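Wakix Help > Home and Hobby > Repairs and Small Fixes

Little oval metal picture frame: what is the shark-shaped piece, and how do I get the back out without wrecking it?

Asked by Shahla Ahmadpour in February
Viewed 146 times

Hi everybody! I have a small oval tabletop frame, the kind you'd put on a dresser with a wedding picture in it, and I need some help before I do something dumb to it. It came out of a box of my aunt's things that has been sitting in my hall closet for 18 years (I know, I know). No picture in it, no box, no sticker, no name stamped anywhere that I can find. My cousin swears my aunt bought it at Gosness, the gift shop that used to be next to the bakery, but that place is long gone so I can't exactly walk in and ask.

It's a pretty thing. Silvery rim with a sparkly sort of hammered band going around the outside, and little ball feet so it can stand up. Looking at it from the front it's all black right now, because there's nothing behind the glass except the black panel. I want to put a photo of my aunt and my mom in it, the two of them at the lake, and give it to my mom for her birthday.

So, problems.

First one is the back. The panel is black and velvety, and it's held in by these little black prongs that are bent over it from the rim. I pushed one with my thumbnail and it did not move at all. Then I tried the tip of a butter knife and got scared, because I could see the panel fuzz starting to come off where I'd been poking. Do these bend up? Do they swivel? I have a cheap frame from the drugstore where the tabs swivel, and I don't want to force these ones if they're not meant to go that way.

Second one is the piece that goes across the back. It's black, same fuzzy stuff as the panel, and it has an odd shape. One end has a notch cut into it with raggedy edges, so it looks exactly like a shark with its mouth open. My son has named it Bruce. I had been assuming it's the leg that props the frame up, but why would a leg have a mouth? Is something missing from it? The edges are fraying a little too, and I can't tell if that's just age or if part of it tore off at some point. It also sticks out past the rim when the frame is lying down and it doesn't seem to want to fold in nicely.

Third (sorry, last one) is cleaning. The rim has some dull patches down in the textured part and I'd love to shine it up. I've got a tube of Valtonen metal cream under the sink that I use on the faucet. Would that be OK, or will it get all over the velvet? I also don't know if this is real silver or just plated. It's not very heavy, if that helps.

I've been doing all this at the kitchen table on a white board, so that if anything tiny falls off I'll have a chance of seeing it. Things I have on hand: small flathead screwdriver, tweezers, craft glue, a soft toothbrush, cotton swabs. I can buy something if I have to, but I would rather not spend more on supplies than a new frame would cost!

One more thing I forgot. It stands up by itself just on the feet if I'm careful about it, but I wouldn't trust it with a cat in the house. So I do need the leg working.

Thanks in advance, you were all so nice about my lamp.

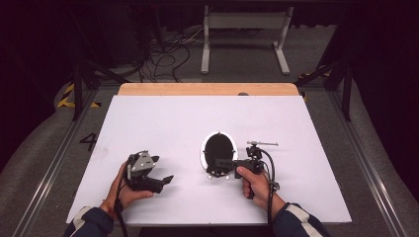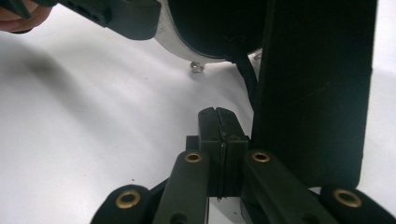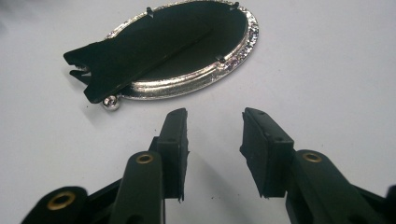

2 Answers

Answer from Manouchehr Golestani
Marked as helpful by the person who asked

What a nice little frame. I fix up a lot of these for the church rummage sale and I have a drawer full of bits from the ones that didn't make it, so let me go through your questions in the order you asked them.

The prongs. If they come up out of the inside of the rim and lie over the panel, they're bend tabs. The swivel kind usually has a tiny rivet you can spot at one end, and turning is all that kind can do. I see prongs near the top of the oval and on the right side in your last picture, and they look to me like plain bent tabs. You only need to lift them enough to slide the panel out, you don't need them standing straight up. Every time you bend one all the way up and all the way down again it gets weaker, and on an old frame it may only have a couple of bends left in it.

How I do it: lay the frame face down on a folded dish towel (not right on the board, you'll scratch the sparkly part). Cut a strip of thin cardboard, a cereal box is perfect, and slip it under the prong so the screwdriver rests on the cardboard and leaves the velvet alone. Then put the flathead under the end of the prong and lift a tiny bit. Stop, go on to the next one, lift that a tiny bit. Go around twice if you have to. Do NOT do one prong the whole way and then move on to the next, that's how I cracked the glass on a frame just like yours and I still feel bad about it.

If there's one that won't budge, leave it alone. Lift the others, then tip the panel out sideways from under the stubborn one. Most times it'll come.

When the panel is out, use it as your pattern for the photo. Trace around it on paper first, cut the paper, try it in the frame, trim it, and only then cut the photo. A copy of the photo, please! Keep the original of your mom and your aunt somewhere safe. Ovals are miserable to cut and I go through two or three paper ones before I get it right.

Now Bruce. I do think he's your leg. Lots of these frames have a strut made of stiff board or thin metal with black flocking glued over it, and they get cut into all kinds of odd shapes so the foot of the leg will sit at the right angle. A notch at the end could be cut that way on purpose, or it could be where a bit has worn off, and I can't tell you which from here. Easy way to check is to run a fingertip along the inside of the notch. If the core is smooth and the fuzz is just raggedy over it, it was made like that. If the core feels rough or crumbly, something broke.

Whichever it is, stand the frame up, swing the leg out and look at how it leans. A good lean is a little bit back, so the face tips up toward you. If it leans so far back that it wants to lie down, the leg is too short and you can glue a sliver of matboard to the bottom of it. Color the edge of the matboard with a black marker first and it'll hardly show. For the frayed edges, put a dab of craft glue on a toothpick, press the loose fibers flat, and leave it overnight.

And look at where the leg joins the panel. There's normally a little hinge there, and if it's stiff that could be why it won't fold in. Work it back and forth gently. No oil, it'll soak into the velvet and leave a spot you'll never get out.

About the cleaning, I'd keep the metal cream away from it, at least to begin with. It'll dry white down in all that texture and you'll be picking it out until summer. Use your soft toothbrush with warm water and one drop of dish soap, with the panel, the glass and the leg all out of the way, and dry it right off with a towel. A hair dryer on cool is good for the crevices. If it's still dull after that, try the cream on a cotton swab on the back of the rim where it won't show. Plating can be very thin and once you rub through it there's no getting it back.

Oh, and check the ball feet while you've got it apart. If one wiggles, see whether it screws in before you go near it with any glue.

Comment from Shahla Ahmadpour
Thank you!! The cereal box trick worked, panel is out and the glass is fine. I felt inside the notch and it's smooth, so I guess Bruce was born that way. My son is thrilled. On paper oval number four at the moment.

Comment from Manouchehr Golestani
Four is about right. Hold the scissors still and turn the paper, it helps.

Answer from grollura_fan

could be a Grollura, my grandma had one sort of like it with the ball feet but hers was square and gold. she kept it in the bathroom. I'd just superglue the leg in the open position if you don't plan on ever folding it flat again, takes two seconds and the cat won't matter. don't know about the prongs sorry

Comment from Manouchehr Golestani
Please wait on the superglue until the photo is in, and then I still wouldn't. The fumes can leave a white haze on the inside of the glass, and you'd have a hard time ever getting the back off again to wipe it.

Comment from Shahla Ahmadpour
No superglue, promise. I looked for a Grollura mark anyway with my reading glasses on and a flashlight and found nothing but lint. The toothbrush and soap took care of most of the dull spots by the way, there's just one left down by a foot and I might leave it.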